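Demostraciones con pinza de mano: ¿cambiar el fondo mejora la política o solo mete ruido?
Pouran Hashemi - 26 de mayo de 2024

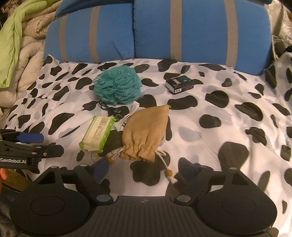 Lo que tengo y lo que pregunto

Entreno una política por imitación para recoger objetos pequeños: una bolsita de tela con cordones, un paquete de toallitas, una esponja de malla, un cable. Llevo 431 demostraciones sobre sábana estampada de manchas y el resto, hasta 3.757, sobre mesa lisa. En la mesa va bien. Sobre la sábana falla sobre todo con el cable negro, que se confunde con las manchas. ¿Grabo más con estampado o quito esos datos?

Agnes Urquhart
No los quites. En Gillies hicimos la prueba con 4 fondos y el mismo total de demostraciones, y la política entrenada con fondos mezclados aguantó mejor en casas que no había visto. En mesa lisa perdió un poco. Lo que sí miraría es la proporción: con tan pocas sobre tela, la red casi no las tiene en cuenta. Prueba a muestrearlas con más peso antes de grabar nada. Y separa los resultados por objeto - una media única te esconde lo del cable.

Lachlan Drummond
A mí me pasó igual y cambié el cable por uno blanco. Arreglado.

Cathal Mulcahy
Lo de cambiar el cable te sube el número, pero deja el problema donde estaba. Haz 20 intentos por objeto y fondo, con las posiciones iniciales apuntadas, y repítelos con cada versión. Con la bolsa anota también por dónde la agarra, por la tela o por los cordones, porque son dos agarres distintos y si mezclas los dos en las demostraciones conviene saberlo.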